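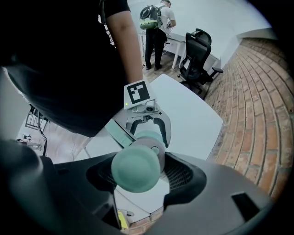
Moving the desks to the brick wall

We have been in the back unit at Vutardale since March, and the furniture has been in the wrong place for most of that time. The desks came with the lease. They are white, plain, with thin legs, and whoever had the unit before us at Bristell had pushed two of them into the middle of the floor with an extension cord taped down between them. I tripped on that tape more than once.

The building went up in 1953 as a parts store and the brick is original as far as I know. The landlord painted the other walls white but left the brick alone. It has the usual problems. It sheds a little grit, the mortar is soft in places, and nothing can be hung on it without a proper masonry bit. I like it anyway, and it is the reason I wanted a table up against it.

Measuring took longer than moving. The table needed to clear the outlet and still leave room behind the chairs. I ended up with 23 inches between the table and the nearest chair when the chair is pushed back, a bit tight but fine for one person walking through. The mesh chairs roll easily, maybe too easily, and I have ordered a mat from Hayes to slow them down.

I wiped the tabletops with dish soap and warm water, then dried them with an old towel. White tops show everything: pen, coffee rings, and the gray rub marks you get from sliding equipment around. Most of it came off. One ring did not, and it now lives under the lamp. 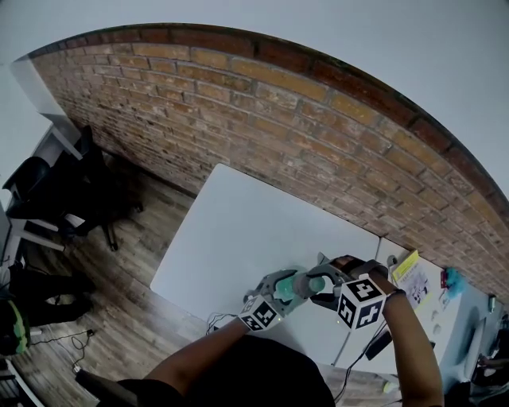

My rule for the new layout is that the work table stays clear and the small stuff goes on the next desk along. I had tried drawers before this and they filled up with cables inside of a week. With a second desk right beside the first, things have a place to land where I can still see them. The yellow-green item with the printing on it is over there now, along with the sheet of printed pictures and the little turquoise thing that looks like a fuzzy toy. The main table gets whatever is being handled at the time, such as the green bottle, plus a phone or some small device on its cord. Cables are still the weak spot — they hang over the front edge and I have not found a clip I like.

I tried the Funar adhesive clips, a pack of 4, and they held on the underside for two days before the first one dropped. I may have put them on before the surface was dry. The next try will be a tray that screws in, if the landlord is fine with holes in the desks.

Still to do: the mat, the tray, and a trash can that fits under the end desk. I also want to sweep along the bottom of the brick again, since the grit is already back.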